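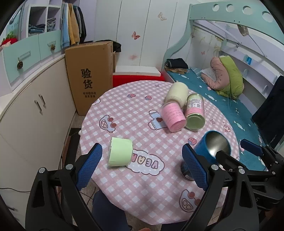 The checkered tablecloth, with a blue cup on its side.

February 26, 2020

I have been meaning to write about the water talks for weeks now, and every time I sat down to do it something else came up, so please forgive me if this one wanders a bit. I did promise some of you after my August post that I would follow it through to the end, and I suppose we are as near the end as we are going to get for a while.

For those who are new (hello, and welcome!), Clallell and Venell sit on opposite banks of the same river, with a border down the middle of it. They fought for 11 years over who could draw water above the old weir at Rieger. The shooting stopped a good while ago, but the agreement that was supposed to come after it never got signed, and people on both banks have been living with a kind of half peace ever since. You can cross the bridge, but only on foot. You can sell your onions on the far side, but you can't bring home the money without a form.

This month the two delegations finally met for a full session, with Jana Oltmanns in the chair. I had the chance to sit in the public seats for two of the days, and I will say that she has more patience than anyone I have ever met. Gerd Voß spoke for Clallell and Reinhold Engelhardt for Venell, and they spent the whole first morning on whether the river should be called by one name or two in the text. I thought I would lose my mind. By lunch they had settled on "the river," with a small r, and I heard a man behind me clap.

The second day was better. They agreed that 42 families from Venside can go back to their houses on the east bank before planting time, and that the ferry landing will be cleared for them to use. It is a small number when you think that 800 people left that one village, and I know there are readers who feel it is an insult. I understand that, I really do. But I talked to Jannik Lindemann, whose parents are on the list, and he was so happy he could hardly get his coat buttoned. His mother has already started asking about seed potatoes.

What they did not agree on is the weir. Engelhardt wants joint inspectors, Voß wants inspectors from somewhere else entirely, and there the matter sits. My old friend Nigel Ashworth, who covered talks like these for most of his working life, wrote to tell me not to fret over it. He thinks the hard part is always getting the first families home, and the rest gets easier to argue about once there are children at the school again. I hope he's right – he has been wrong before, and he'd be the first to say so!

There is also a petition going around for opening the bridge to small trucks. It had 1,000 names when I signed, from both banks, and the sheets are still out at the bakery in Clallell if you are passing.

The next session has no date yet. I'll write when I hear something, and thank you as always for your kind letters about the last post, especially the long one about the ferry bell.

Share 27
6 comments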